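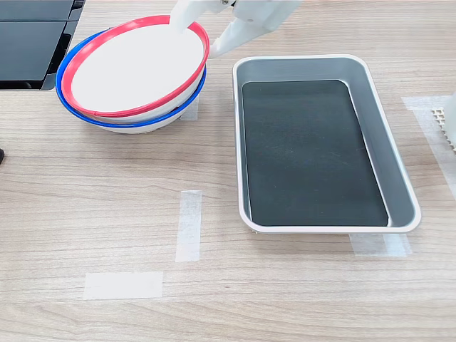 Ticket: Bowl unstacking episodes, lower bowl comes along with the upper one
Project: Nerero tabletop collection
Opened by: Amerley Darko
Assigned to: Yaa Baidoo
Opened: August 2024
Status: Closed, with one follow-up

Amerley Darko wrote:

Hello Yaa, and sorry in advance for the length of this, I've been turning it over since breakfast and would like to get all of it down while it's fresh.

The task is the one we call "red to tray". The red-rimmed bowl starts nested in the blue-rimmed one, the operator takes hold of the red one by its rim with one finger inside and one outside, lifts it clear, carries it across and sets it down on the dark mat in the metal tray. The blue bowl is meant to stay where it is. I recorded 40 episodes of it with the Engström settings we used for the cups, and in 6 of them the blue bowl came up as well. Sometimes it dropped back straight away and sometimes it travelled halfway to the tray before letting go, which made me jump every time.

I marked those episodes as failed and carried on, but then Tetteh ran the upload check and the Tirnar labeller had passed all six as successes. It looks for the red bowl in the tray at the end, finds it there, and is perfectly happy. So I think I have two problems and I'm not sure which of them you'd like to have first!

Things I've tried already:

Wiping both bowls with a dry cloth before each take. No difference that I could see.

Closing the fingers more gently. The red bowl then slid out of the grip on the way up, which is worse.

Starting the stack on a different bit of table, a hand's width nearer the front. One double lift in the first few goes, so I stopped and put it back on its mark.

I've left the raw recordings in the shared folder under my initials and haven't deleted anything.

Yaa Baidoo replied:

Hello Amerley, please never apologise for a long ticket, the short ones are the ones that cost me an afternoon. Thank you especially for keeping the failed takes. I've watched all six through twice, with the wrist force plotted underneath.

I don't think it's the finger closing force. In every one of the six, the lift begins before the grip has settled. You close, and almost in the same movement you go up, and the bowl is still tipping in the fingers as it rises. When it tips, its far side leans on the inside of the blue bowl and the two bind together for a moment. In the good episodes there's a small pause, and the bowl comes up much straighter.

Could you try the following when you have the table to yourself?

1. Close on the rim and hold still for a slow count of two.
2. Lift by a finger's width only, straight up, and hold again.
3. If the blue bowl has stayed down, carry on to the tray as usual.
4. If it has come up, lower both together, open the fingers, and begin again from the approach without stopping the recording.

I'd like number four kept in the data on purpose. A learner that only ever sees clean lifts has no idea what to do when the lower bowl sticks, and it will stick sooner or later on somebody's table. Please do press the note button when it happens so we can find those stretches again.

On the labeller, I've asked Ilze to have a look, as she wrote the rule for the tray tasks.

Ilze Paju replied:

Good afternoon both. Amerley is quite right, and I'm afraid the fault is mine. The success rule for "red to tray" was copied from "cup to tray", where there was only ever one object that moved. It asks whether the target is inside the tray at the end and whether the fingers are open. It has no opinion whatever on the other bowl.

I've added a second condition to Tirnar: the blue bowl's position at the end must match its position at the start, within a tolerance. I first set the tolerance quite tight and it threw out a number of good episodes where the blue bowl had only been nudged a little as the red one left it. I've loosened it to 6 millimetres, which agrees with Amerley's own marking on all 40. If the bowl lifts and falls back onto precisely the same spot, the rule will still miss it, so I've also asked it to flag any episode in which the blue bowl moves upwards at all. Those are held for a person to look at and aren't rejected outright, because Yaa wants the recoveries.

You'll need to fetch the new rule file before the next session. The old one is cached on the recording machine and it won't tell you it's out of date, which I do mean to put right one of these days.

Amerley Darko wrote:

Thank you, Ilze, that's very kind and very quick. I fetched the rule file, or I thought I had, and then spent a good while wondering why nothing was being flagged. I had put it in the folder for the second station. Moved it, restarted the recorder, and the old six were caught exactly as you said.

I then did a fresh batch of 70 with Yaa's two pauses. It felt dreadfully slow to begin with and my shoulders complained, but after a while I found the rhythm of it and rather liked it. Results:

Lifts where the blue bowl stayed put: 66
Lifts where it came up at the small hold and I lowered both and tried again: 3, all good on the second go
Lifts where it came up later, after the hold: 1

The one late one I have no explanation for. It looked like any of the others until the red bowl was well up. I've noted it and left it in.

One question, Yaa. With the pauses in, each episode is a fair bit longer, and Lamisi was asking whether the model will simply learn to sit there. Should I be trimming them?

Lamisi Asamoah replied:

It was me, yes, hello! I ask because we had that very thing with the drawer task on Cerico, where the policy reached the handle and then hovered for ages as though it were waiting for a bus. The demonstrations had long stops in them while people adjusted their seats, and it had picked up the habit.

Please don't trim by hand, Amerley. I can drop the still frames when I prepare the training set, and I'd keep a few at each hold so that the settling of the grip is still in there. What I can't do afterwards is put back something that was cut at the recording end. If you could keep your pauses to the same length each time, that would make my side of it much easier.

I'm also going to ask for a bit more variety in where the outside finger lands. In the first batch it's nearly always on the right-hand side of the rim, and if every example grips there I'd expect trouble as soon as the stack is turned or moved. A spread round the rim, as far as the arm can comfortably reach, would do nicely.

Tetteh Amoah replied:

Adding a small thing from the upload side, so it's written down somewhere. The first batch went up with the old labels before we caught this. I've withdrawn it, run it again through the corrected rule and put it back under the same batch name with a "b" on the end. If anyone has pulled the earlier copy to their own machine, please throw it away. The episode numbers haven't changed, so your notes will still line up.

I've also set the upload check to stop if the rule file on the recording machine is older than the one on the server. It prints a rather stern message. Sorry about the tone, I was hungry.

Yaa Baidoo wrote:

Lovely work, everybody. Amerley, I looked at your late one. The bowls do seem to part at the small hold, but the red one rolls in the fingers a moment afterwards and catches the blue one again on the way out. I would call it bad luck with where the fingers met the rim. Raising the small lift from one finger's width to two should give enough clearance, so let's make that the standard from now on.

I've changed the operator sheet to match: pause, short lift of two fingers' width, pause, then across to the tray. Recoveries stay in, with a note. Vary the grip round the rim as Lamisi describes. The target for the task is 200 accepted episodes, and recoveries count towards it.

Resolution: Double lifts traced to lifting before the grip had settled; operator sheet revised. Labeller rule corrected and first batch relabelled. Upload check now refuses an out-of-date rule file.

Follow-up, assigned to Ilze Paju: recorder to warn when its cached rule file is old, before the session begins.

Amerley Darko wrote:

Happy for this to be closed. I'm carrying on with the new sheet and have started on the grips towards the back of the rim, which are awkward but possible if I bring the arm in a little higher. Any more late ones I'll add under a new ticket and link it to this.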